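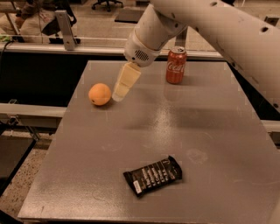

Figure 1. Test items on the gray table: orange, Coca-Cola can and candy bar in a black wrapper.

Packing Mixed Snack Items in a Small Tray

Project report, Introduction to Packaging
Édgar Correa and Nabil Sfeir
Submitted 2019-05-07

1. Purpose

The snack station in the Jiltinon building hands out a fixed set to each student during exam week: one piece of fruit, one canned drink and one wrapped bar. The sets go out in trays. In April the trays were filled by hand with no fixed layout, and the lids often did not close on the first try. We were asked to find a layout that closes every time and that a new helper can repeat from a single printed card.

The report covers packing only. Cost, nutrition and the choice of items were decided before we joined the project.

2. Materials

The tray is the small Mundow tray with a flat lid. Its inside volume by our measurement is 2004 cubic centimeters. We used 4 trays from the same box and checked that the lids were interchangeable.

The orange was treated as a sphere for the drawings and measured across its widest point with a caliper. The can was treated as a plain cylinder with a flat top. The bar was treated as a flat block, and its length was taken over the full wrapper. The crimped ends are part of that length. They bend, but a wrapper pressed hard against a tray wall can split at the seam, and we did not want a layout that depends on folding it.

All layouts were set out on a gray table before they were tried in the tray. The smooth top lets the items be slid and turned without lifting them. It also lets the orange roll, which cost us some time in the first session. We did not tape the orange down, as this would have changed its contact point.

3. Method 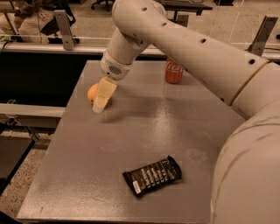

Each layout was first drawn to scale from above and then from the side. The side view matters more than we expected when planning the work, as the lid limits height before the walls limit length. With the orange near the left of the table and the can standing toward the back edge, the difference between the two shapes is easy to see: the upright can has a flat base and stays where it is put, and the orange needs a wall or another item beside it. This gave us our first packing rule. The can is laid down along the long wall, and the orange is held between the can and the short wall.

We tested 8 layouts. A layout passed if the lid closed flat, if no item moved when the tray was tilted to either side, and if the bar could be taken out without removing the orange. The tilt was done by hand against a wedge cut from scrap board. Sfeir filled the trays. Correa closed the lids and recorded the result without having seen the drawing for that layout. Roles were not swapped.

Layouts were named after their order in the notebook, A through H.

4. Results

Layouts A and B had the can upright. Neither lid closed, and both were dropped after one trial. Layout C closed but left the orange free to roll. Layouts D and E placed the bar under the can. The lid closed in both cases, but the bar came out bent in D and could not be reached in E.

Layout F passed all checks. Layout G passed the lid check and failed the tilt check toward the short wall. Layout H was F in mirror image and also passed.

With each item counted as the smallest box that holds it, layout F leaves 638 cubic centimeters of the tray unused. Most of this is above the bar. A napkin fits in the space and does not lift the lid. We did not test a second bar, since the order for the station was already placed.

5. Sources of error

Fruit size is the main one. An orange larger than our test fruit would touch the lid before it touched the can. We suggest a simple ring gauge at the filling table, cut to the largest diameter that closes. The drawing for the gauge is in the Usuga folder with the layout sheets.

The caliper was read by one person only. The tilt angle was set by the wedge and was not measured separately. Bars were handled many times, and the wrappers were softer at the end of testing than at the start, so the later layouts may have had a small advantage at the crimped ends.

6. Recommendation

Use layout F for right-handed filling and layout H at the opposite side of the table. Put the can in first, then the orange, then the bar face up. Print the card at full scale so it can lie flat in the bottom of an empty tray. The file is set up for the Wurkport printer on the second floor and should be printed with page scaling turned off.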